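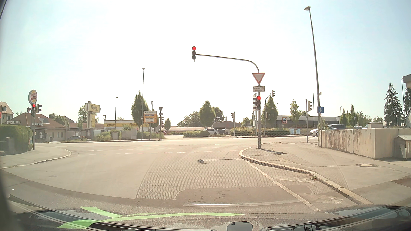 About Muvevden. We help cities and delivery companies plan, budget for and buy self-driving vehicles. Small team, lots of spreadsheets. Junctions get a line of their own in every plan – take three red lights and a yield sign at one corner, software has to sort out which one counts, and that takes test hours. Test hours cost money. We put them in the budget early.

We don't build anything. We don't sell sensors either. Clients send us a quote, we go thru it, they get back a plan with real numbers in it. The Eder plan ran to 149 lines, the Skaltotby one 244. Most of them are boring. Insurance, tires, storage, spare parts.

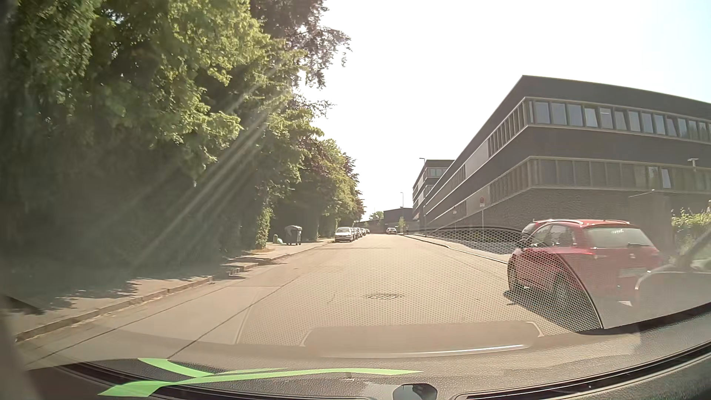

Route surveys come before any purchase order. We drive first, then write the spec. A street with no lane markings, cars parked tight down the left curb and a waste container out on the sidewalk needs a different sensor package than a highway does, and the price moves with it.

Our planning tool is called Zoster. Free for clients, updated every August. It holds 137 cost items so far, roughly half of them added becuase a client asked.

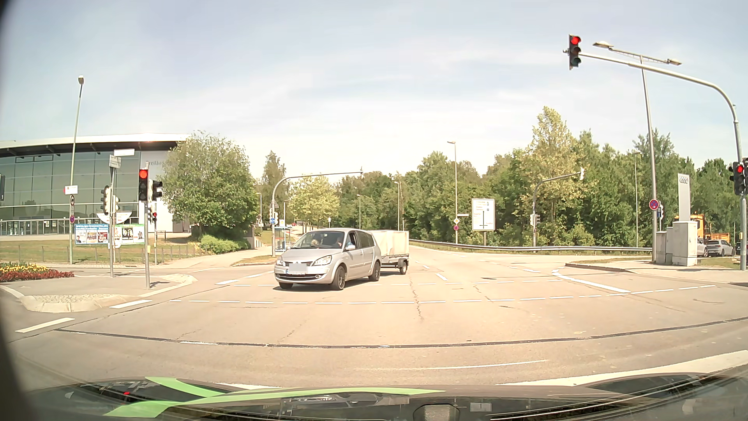 Minivan and covered trailer at a big intersection.

What a first project looks like: one call, one survey, one budget draft. Then you argue with it. Good – please do. 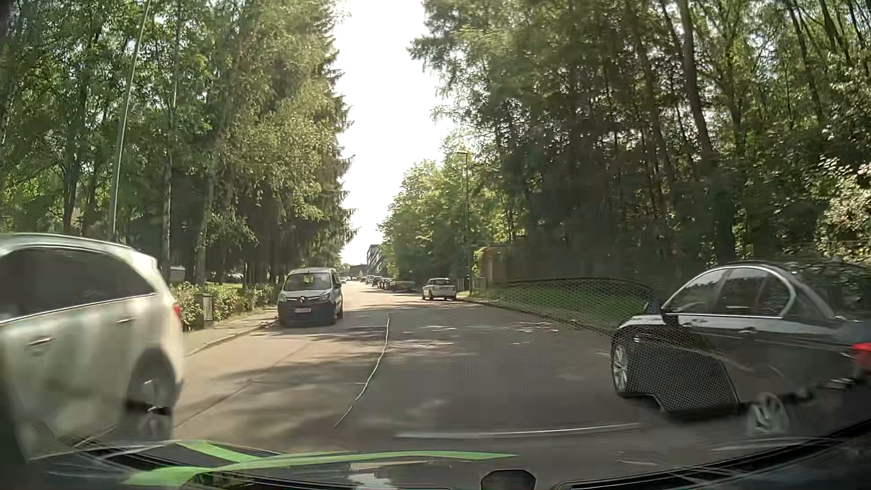
After that a second draft, with lease and buy side by side, and a list of what can wait untill year two. Offices open 8 a.m., closed for lunch. Call or write, either is fine.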